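To: robotics-club list
From: Malte Bauerfeind
Subject: Re: drinks task for the December demo

Leonilde Carvalho wrote:
> Are we keeping the stemmed glass? Gralix used a plastic
> tumbler last year and got full marks for it. Also, who has
> the current version of the script?

Yes, we're keeping the glass. The rules only say "a drinking vessel," but the stem gives us more room under the bowl and I'd like to learn to handle it. The right arm takes it by the rim, from above. 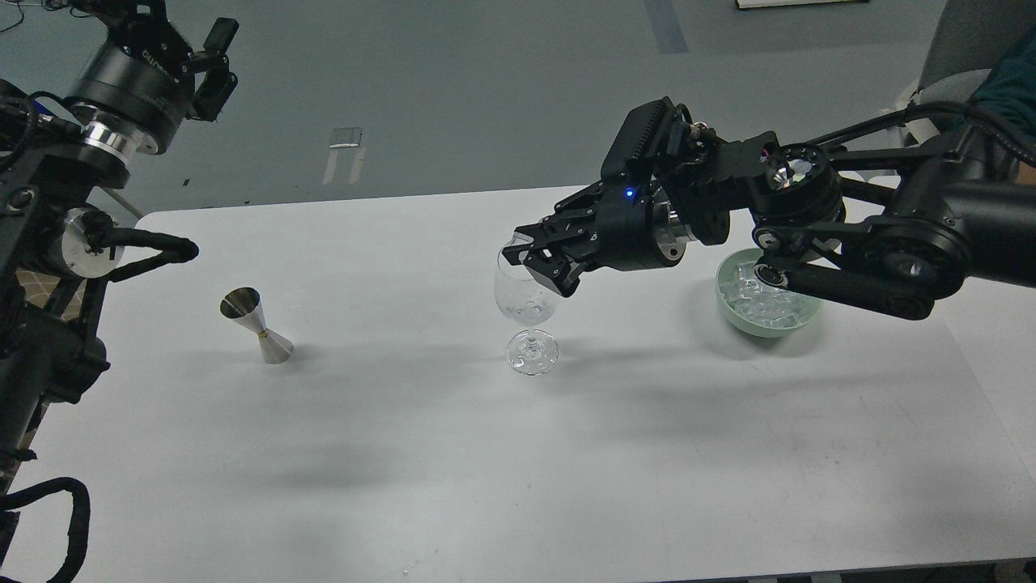
The script is in the Trarnero folder, revision 609. Please don't edit the older ones. Vitalii is still tuning the grip force, so check with him before you change anything on the right arm.

The left arm has the jigger. We want the wide end up while it is being carried – that was the part we argued over last time.
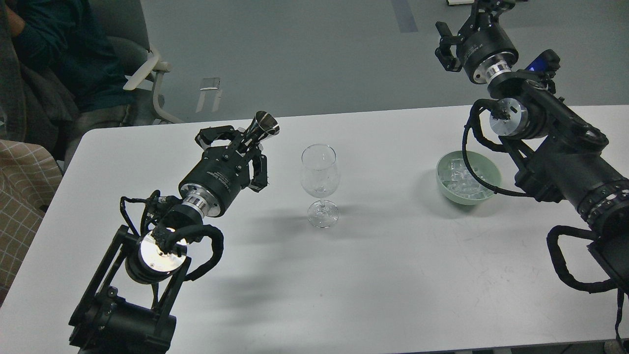 I'd leave the bowl of ice on the right side of the table for now. Ebere wants to try it in the middle, but then both arms have to cross and we only have 9 practice slots left. We can look at it again if the basic sequence gets to 100 clean runs in simulation.

Still open: a spare glass, and somebody to write up the safety page. Hafþór has the template.
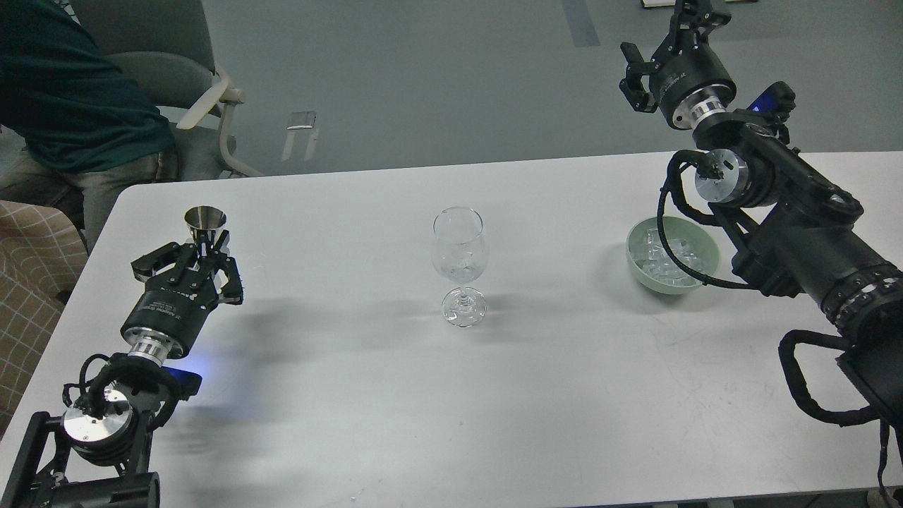
Doltness, 24 Sep 2025

Notes from the session, for those who missed it: we went over the order of the moves and agreed that the jigger goes first. Log numbers start at 3029. Please put your initials next to any run you comment on.

Malte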